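Chapter 7

Planning the Purchase: Budgets for Robotic Work Cells

Learning objectives

After studying this chapter, the reader should be able to:
Distinguish the price of a robot from the cost of putting it to work.
Prepare a task statement that a supplier can answer with a firm quotation.
Set up a budget worksheet that separates one-time costs from yearly costs.
Explain how simulation may be used before a purchase order is signed, and state its limits.
Identify the points in a project at which spending should be held for review.

Key terms: task statement, integration, end tooling, acceptance test, yearly cost, contingency, simulation trial, hold point

7.1 The question that comes before the price

Organizations that buy their first robot often begin with a catalog. A manager sees an arm with a suitable reach, requests a price, and places that figure in the equipment budget for the coming year. Months later the arm has been delivered and the project has used more money than was approved, although the supplier charged exactly what it quoted. The difference lies in everything the quotation did not cover: the mounting, the tooling, the guarding, the cables, the training, and the many hours spent making the parts work together.

This chapter treats the purchase of a robot as a planning problem. It assumes that the reader has completed Chapter 6 and can estimate the time a task takes when performed by hand. The methods given here apply to a single arm on a bench as well as to a larger installation, and they do not depend on the choice of manufacturer. Tax treatment and leasing are left to Chapter 9.

The first step is to write down the work. A task statement describes what is to be handled, where it begins, where it must end, and what counts as a finished cycle. It names the objects that will share the workspace with the robot, including those the robot is not meant to touch. It gives the range of sizes and shapes to be expected. It also states who will load and clear the work area, and how often.

A weak task statement reads, "The robot will assist with food preparation." A supplier can answer such a sentence with almost any product. A stronger one reads, "Two arms, mounted side by side at a counter, will move a loaf from a cutting board to a plate without contact with any other item on the counter. Loaves vary in length and crust. The counter will not be cleared before the task begins." The second version can be tested, and a supplier who accepts it has accepted a definite obligation.

7.2 A planning case: the Lindcombe kitchen

The Lindcombe training kitchen prepares students for work in hospitals and school cafeterias. Its director of operations, Cinzia Marchetti, was asked to report on whether a pair of robot arms could take over some of the light handling at one counter. Her report, dated Wednesday, June 9, 2021, is used throughout this chapter and is reprinted in shortened form in Appendix C.

Marchetti obtained quotations from two suppliers. Skallirby offered arms, grippers, and a control computer as a package, with installation priced separately. Itville offered a similar package that included two days of installation but no grippers. The two totals could not be compared as written. Before comparing them, she moved every item onto a common worksheet and marked each empty line as either "not needed" or "not yet priced." Seven lines fell into the second group.

Three of those lines deserve attention here. End tooling, meaning the grippers and their fingertips, was priced at $2,460 for the pair. Counter reinforcement and mounting plates came to $1,732. Staff training was quoted at $969 for one session. None of these items had appeared in the director's first estimate. Together they added $5,161 to the one-time cost.

Yearly costs were listed on a separate page. The service agreement was $659 per year and did not cover fingertips, which wear and must be replaced. Marchetti entered fingertips as their own line and asked each supplier to state in writing how many cycles a set would last under the task statement. Only one supplier replied before the report was due. The line was left open and a contingency was entered beside it.

The reader should note the order of the work. The worksheet was completed before either supplier was invited to visit. A site visit is useful, but it tends to fix attention on the product being shown, and costs that fall outside that product are easily passed over.

7.3 Using simulation before the order

A simulation trial places a model of the robot in a model of the workspace and allows the task to be attempted many times without hardware. For a purchaser, its chief value is that it brings questions forward. Reach, spacing, and crowding can be examined while the layout is still a drawing and changes are cheap.

The model should include the clutter of ordinary use. A trial run on a bare surface will show that an arm can reach a loaf, and it will say little about whether the arm can do so beside a dish rack. Purchasers should supply their own list of objects and should ask that it be followed. 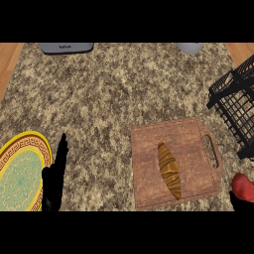

The cost of a simulation trial should be entered in the budget as a planning expense, separate from the equipment itself. Some suppliers include a trial in the sales process at no charge. In that case the purchaser should ask who owns the model afterward and whether it may be shown to a competing bidder. At Lindcombe, the agreement with Skallirby allowed the kitchen to keep the counter layout but not the arm models, and a second trial with Itville therefore had to be prepared in part from the beginning.

Simulation has limits that bear directly on the budget. Contact is difficult to model well. A crust may crush, a board may slide, and a smooth object may slip from fingers that held it securely on the screen. A trial result should not be accepted as proof of gripping performance unless the supplier has matched the model against physical tests with similar objects. Money for such tests belongs on the worksheet even when the simulated results are good.

Lighting and camera placement raise a related concern. If the robot will depend on cameras, the purchaser should ask what views the control system uses and whether those views will be available at the actual counter. Added camera mounts are a common late expense.

7.4 Hold points

A hold point is a stage at which no further money may be committed until a named person has reviewed the results so far. The Lindcombe plan contained four: after the task statement was approved, after the simulation trial, after physical gripping tests, and after the acceptance test in July. At each one, the report listed the amount already spent, the amount that could still be recovered if the project stopped, and the evidence required to continue.

The second hold point is often the most useful. By that stage the purchaser has a fair picture of the layout and has spent little on goods that cannot be returned. The kitchen's sister site at Villalba had ordered mounting plates before its trial was finished and was unable to return them when the arm spacing was changed. Marchetti's report cites that experience in support of a rule now used at both sites: no fixed hardware is ordered until the layout has been signed and dated by the person responsible for the counter.

Section 7.5 presents the full budget worksheet, with instructions for each line. Readers who are preparing a plan for their own organization should have a draft task statement at hand before continuing, as the first page of the worksheet is completed directly from it.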